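Lamp Week at the Shed

Aug 2, 2023

Well, July got away from me completely, so these are going up in one go! Most of the month went on lamps. Kamran Baloch had a box of old desk and table lamps in his garage (nearly 60 of them, he swears, though I stopped looking after the first shelf) and we've been bringing them over to the workroom a few at a time to get them cleaned up and back into people's houses.

I'm no electrician, so anything to do with the wiring goes to Laiba Usmani, who has the licence and the patience. The rest of us do bases, rods, shades and a lot of wiping. My favourite colour so far is a mustard shade I've already put my name on – sorry, everyone.

We put a pale sheet over the bench before starting, and I'd do that every time now. Dropped screws show up straight away and the paint doesn't get scratched. The sheet cost me $2 at the Tisside market, so I'm feeling pretty smug about it. 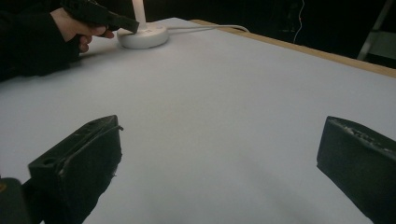

Jericho Belmonte wrote in to say that a white base always shows the grime worst around the bottom of the rod, and that a soft toothbrush with a drop of dish soap gets into the join far better than a cloth. Unplugged, obviously.

A white one, round base and upright rod, with its cable trailing away over the sheet. I've got a real soft spot for the plain ones. They go with everything, and they look so fresh next to a stack of books.

More lamps next time, plus the shades if Maham Siddiqui finishes the pleated one!

Get our newsletter: enter your email to hear when new galleries go up.

Recent galleries
Kullel chairs, before and after
Sorting the button drawers
Wajid's bookshelf, finally painted

Contact | © 2023 | Back to top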